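# Chapter 6: Reading a Wooden Surface
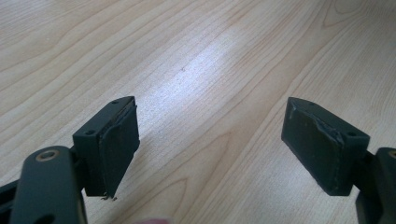
**Figure 6.1** A pale wooden tabletop. The grain runs on a diagonal, and glare hides part of it.

Before you sand, oil or repair a table, you need to know what you are looking at. Most people glance at a tabletop and see a color. A finisher looks for the direction of the grain, the shape of the figure, and any marks on the surface. This chapter covers all three, and the work in Chapter 7 depends on them.

Start with direction. In Figure 6.1 the grain lines are long and wavy, and in places they close into tall arches. Arches like these are called *cathedral figure*. You will find a darker, tighter one near the upper right corner. Cathedral figure is common on flat-sawn boards, where the saw passes through the growth rings at a low angle. Straight, even lines are more often found on quarter-sawn boards, which are cut with the rings standing close to upright.

The terms *grain* and *figure* are often mixed up, even in shops. In this book, grain means the direction of the wood fibers. Figure means the pattern you see on the face of the board. A board can have plain figure and difficult grain – the two are judged separately.

## 6.1 Light and glare

Glare is a nuisance when you want to admire a table and a help when you want to inspect one. Look at the bright patch across the center of Figure 6.1. The grain lines fade almost to white there, so it is a poor place to judge color. It does make one tiny dark speck easy to find, a little to the left of center.

Gisela Garrido, who taught table repair at the Bosberg workshop, had her students inspect every top twice. The first time they stood with the window behind them. The second time they walked to the far side and looked back toward the window with their eyes low. Scratches, dents and old drips of finish show up best on the second pass. Mark each one with a small piece of masking tape. Do not use pencil on bare wood, as the point can leave a groove.

A speck may be a crumb, a spot of dirt, a pin knot or a small hole. Sight alone will not always tell you which. Wipe it with a dry cloth first. If it stays, try a fingernail, and then a hand lens.

## 6.2 What you will need

- a clean, dry cotton cloth
- a hand lens
- masking tape
- a lamp that can be set close to the level of the table
- your notebook, ruled as shown in Appendix B

## Words to know

**Cathedral figure:** a pattern of nested arches on the face of a board.

**Flat-sawn:** cut so that the growth rings meet the face at a low angle.

**Raking light:** light that reaches a surface from the side, at a low angle.

Section 6.3 begins with raking light and the lamp. Clear the table before you start, and wipe it down along the grain.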